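Equipment > Two-Arm Benches > Grippers and Fingers > Stilten Parallel Gripper

Stilten Parallel Gripper, Matched Pair

Reading time: 4 minutes

If you have ever tried to fold a small carton with one hand while the other one holds your coffee, you already know why we sell these in pairs. The Stilten is the gripper we reach for when a customer tells us they want two arms working on the same piece of cardboard, and over the past while it has become the one we recommend first for tabletop folding, light packing and the kind of fiddly handover work that makes people fall out of love with their bench setup.

It is a plain two-finger parallel gripper, mostly black, and it bolts straight to the wrist plate of most small arms in our catalog. Each unit weighs 263 grams with the standard fingers on, so you keep most of your payload for the thing you want to pick up. The fingers come off with 2 screws apiece (the driver is in the box, and please do put it back in the box, we sell an alarming number of spares).

How we tried it

We like to put everything through the same job before it goes on the site, and for grippers that job is a die-cut carton. Cardboard is a wonderful teacher. It is springy along the folds, floppy everywhere else, and it slides away from you the moment one finger arrives a little early. We ran the Stilten pair against our older Gudeta fingers on the bench at Hastutbridge, using the same arms, the same controller and the same stack of blanks, and we swapped over at the halfway point so neither set got the fresh cardboard all to itself.

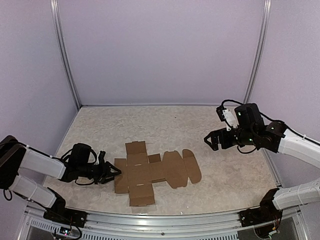
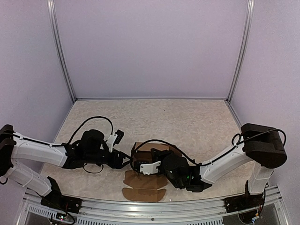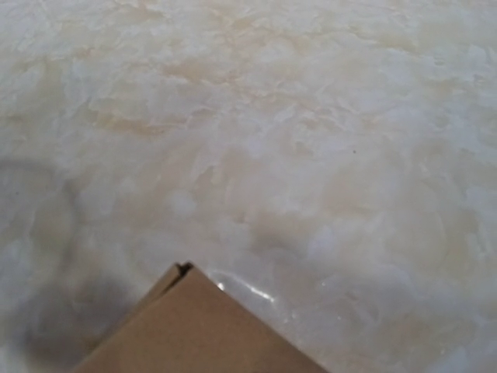
Carton work at the bench: a flat blank between the arms, the box part folded between the two grippers, and a close view of one cardboard corner on the marbled surface.

What we liked best was how gently the Stilten closes. You can set the closing force low enough that a side flap comes up without a dent along its edge, and it will still hold on while the other arm comes around to push. The Gudeta fingers are stronger, and for bottles or blocks we would still send you in that direction, but on thin board they left marks at any setting we were happy to lift with. If your work is mostly paper goods, the choice is an easy one.

Sliding a finger under a panel that lies completely flat is harder, and we want to be fair about that. The standard tips are a touch thick for it. You can press down on the far side of the fold and let the near edge lift, or you can fit the slim tips, which we sell separately and which made us a good deal happier. A slightly soft mat under the work helps too, as does a bit of patience when you teach the first approach.

A word about cables, as we get asked a lot. Leave yourself a generous loop at the wrist – more than looks tidy – and turn the joint through its whole range by hand before you power up. A short cable tugs on the gripper at the end of a reach and you will spend an afternoon blaming your calibration.

Controller and camera

The pair runs happily from one Jelusano controller, with both grippers on the same line, and the setup page walks you through naming them left and right. If you plan to use wrist cameras, spend some time on where they point. A view from close in is lovely for checking a corner or a seam, but it shows you very little of the rest of the carton, so we suggest keeping a fixed camera over the bench as well. Watch out for shiny work surfaces, which can throw a bright streak right beside the edge you are trying to find. Turning the lamp a little usually helps.

What comes in the box

2 grippers, with standard fingers fitted
Wrist screws and driver
Two cables
Printed setup card

We ask that you check the finger screws after the first 1,000 cycles and give them a quarter turn if they need it. Slim tips, soft pads and longer cables are all kept in stock.

Page updated 03/09/2022

Related items

Stilten Slim Tips, Set of Four
Gudeta Heavy Fingers
Jelusano Two-Arm Controller
Wrist Camera Bracket, Short
Textured Bench Mat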